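Two months with the Plurkwood two-arm kit

So the Plurkwood kit has been bolted down since November and I keep getting emails asking if it's worth the money, which I suppose means I should finally write this up.

Short version for the impatient: yes, if you like fiddling. If you want something that makes breakfast while you shower, go buy a cereal bar.

I ordered the bigger bundle, the one with both arms, the rails and the Pundis software license thrown in. It came in 8 boxes (eight! my poor mail carrier) and the instructions were split between three of them. Putting the rails together took me a whole Monday, mostly my own fault for using the wrong bolts on one side and having to back them all out again. The arms themselves went on in no time and I was grinning like a kid when the first one moved.

Cistcombe, the shop I bought it from, was great on the phone. I had a joint that clicked and they mailed me a new one without making me film it from nine angles first. Their website is another story - good luck finding the spare finger tips, which are filed under "Zulu" for reasons I still don't get. (Zulu is what they call the accessory line. Took me a week to work that out.)

What I've mostly been doing is breakfast stuff. Bowl, plate, toast, cereal, that kind of thing. Picking up a bowl by the rim was the first task I taught it, 55 practice runs, and by the end it was pretty steady. Toast is harder than you'd think! Squeeze too much and you've got crumbs, too little and it slides right out. I went through more than 200 tries before I stopped wincing, and I still don't trust it with anything made of glass unless I'm standing right there.

Gripes? The cables. They need longer ties in the box, or clips, or something, because I spend too much time tucking things back where they belong. And the Pundis software logs you out after 30 minutes even if you're in the middle of a run, so please, somebody over there, fix that. 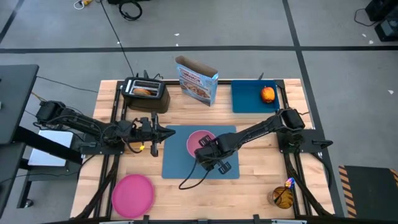

Next on my list is getting both arms to share one job without bumping elbows. I've started with one holding the bowl still while the other drops something in, and the timing is all over the place so far. If you've got the same bundle and have settings that work, leave them in the comments and I'll try them this weekend.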